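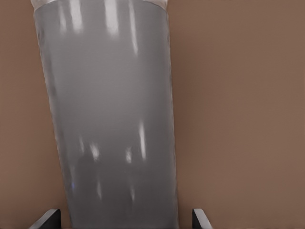 Big gray cup, paler at the rim.

Fatima Haruna | 4 replies | 50 likes

Day one of the new season in Ater and I have once again rolled a Tidecaller. I had a whole spreadsheet for a summoner. The spreadsheet is in the trash now, with the others.

For anyone new: Tidecaller is the class where you stand in a puddle and wait for your mana to come back. Some people find this relaxing. Some people are my sister.

2 comments

The patch notes say Undertow was "adjusted for clarity." It is now very clear that it does less damage.
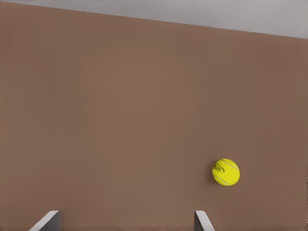
Anyway, I'm still running it, with the Drarnisell staff and every point of cast speed I can find. Cleared the Salt Vault on the second try. First try I died to a crab. A regular crab, the kind outside the door.

Itzel Robles tells me I should drop Undertow and take Frost Bell like a normal person. Itzel hits things with a hammer for a living, so I've thanked her and muted the channel.

Currently sitting at rank 2486 on the ladder. Last season I finished lower than that, so please hold your applause until I've had time to slide.

If you have a spare pair of boots with mana regen, I'm in the puddle by the harbor gate most evenings in June. Will trade for crab parts.

50 shares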